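Meeting notes, simulated demonstration set, August
Start 10:00 a.m., main room and call. Notes taken on the shared page and cleaned up afterward.

Present: data collection, simulation, training, and the Orimbridge liaison. Prostidar joined for items 2 and 3 only. Apologies from annotation, who sent comments in writing.

## 1. Notes from the last meeting

Accepted with one correction. The line saying that all teleoperation sessions would move to the Troncoso rooms should say that new sessions will move there. Sessions already booked stay where they are.

Open actions from last time:

- Controller firmware matched on all operator stations: done.
- Written rule for when an operator may restart a take: draft only, see item 4.
- Storage quota for the raw episodes: still waiting on Orimbridge.

## 2. Progress on the set

The target for this phase is 500 accepted episodes in the Prindum simulator. Collection is on pace. Review is behind, and the queue grew again over the last stretch because two reviewers were moved to the export problem.

The simulation group showed material from the current room. The body view was up first, with both grippers standing above the white body panel, the gray marble-textured surface on the left and the green panel with its brown-orange edges beyond.

Discussion was mainly about how steep the tilt is in this view. Training asked if it is intended. Simulation said the body view follows the base pose and that the tilt comes in with the randomized mounting offset, which was agreed in the spring. Training is fine with the offset but wants the value stored with each episode, since at present it can only be recovered by rerunning the seed. Prostidar said their loader can take an extra field without a format change.

It was also noted that the body panel takes up a good part of the bottom of the view. Moving the viewpoint up was suggested. No decision – a change now would split the set in two, and training would prefer to see results on the existing view before anyone touches it.

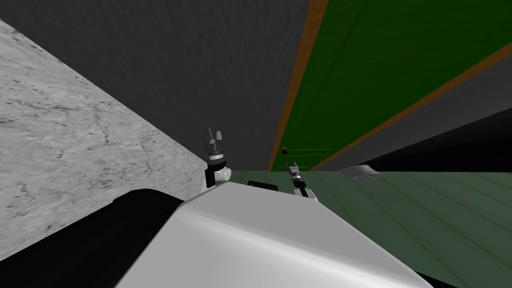

## 3. Wrist views

Prostidar reported on their first training run with the wrist views included. The policy does well on the approach and poorly on the last part before contact. Their guess is that too many episodes have wrist views with very little in them besides one big surface, and that the model learns to ignore that input.

Annotation's written comment agreed in part. They have been tagging wrist views as "low content" when only the gripper, the floor and plain surfaces can be seen, and they asked if those stretches should be trimmed.

There was a fairly long exchange on this. Collection is against trimming. An operator who turns the arm away to find a better angle is doing something the system should learn, and cutting it leaves a jump in the motion. Training said a jump is worse than a dull stretch. Prostidar would accept keeping everything as long as the tag is in the export, so that they can weight those stretches themselves.

Agreed:

- No trimming inside an episode. Idle time before the first command may still be cut.
- The "low content" tag goes into the export as a per-step value.
- Annotation will write down what counts, with a few sample views attached to the guide.

One sample was picked during the meeting. It has the fingers apart with nothing between them, pointing at the dark textured surface, and the speckled floor to the left. All groups agreed on the tag for it without debate, so it goes in as the plain case. Harder cases are still needed, mainly ones where a small part of an object shows behind a finger.

Prostidar left the call at this point.

## 4. Restart rule

The draft says an operator may restart a take freely until the first contact with an object. After that the take has to be finished or marked as failed. Collection reported that operators find this clear but that it is not being applied the same way at Troncoso, where some takes were restarted after contact and the first part was lost.

Failed takes are wanted. Training repeated that they use them for the success classifier and that 22 so far is far too few. Operators should not feel that a failed take counts against them, and the weekly sheet will stop showing the failure rate by station.

The maximum length of a take was set at 60 seconds. Anything longer is saved but goes into a separate folder.

## 5. Review

Each episode now gets one reviewer, with a second look only when the first is unsure. A proposal to go back to two reviewers for everything was dropped for lack of people. Instead, reviewers will do 3 shared episodes at the start of each shift and compare answers. Export is expected to be fixed by the end of the month, and the two reviewers go back to the queue then. 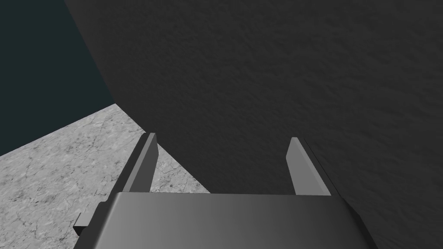

*Page last changed in August, 4:15 p.m. – wording of item 3 adjusted after comments from annotation.*

## 6. Actions

- Simulation: store the mounting offset with each episode, and fill it in for past episodes by rerunning the seeds.
- Simulation: add the "low content" value to the export and send Prostidar a small test file.
- Annotation: first version of the guide page, including harder cases.
- Collection: send the restart rule to Troncoso and go over it with the operators there.
- Training: short note on results with the body view as it is now.
- Orimbridge liaison: answer on the storage quota. If there is none by the next meeting, raw episodes move to the backup drives.

## 7. Other business

The headsets at two stations need new straps. Collection will order them.

Next meeting in the same room, 10:00 a.m. Prostidar asked to have their items first. Closed at 11:20 a.m.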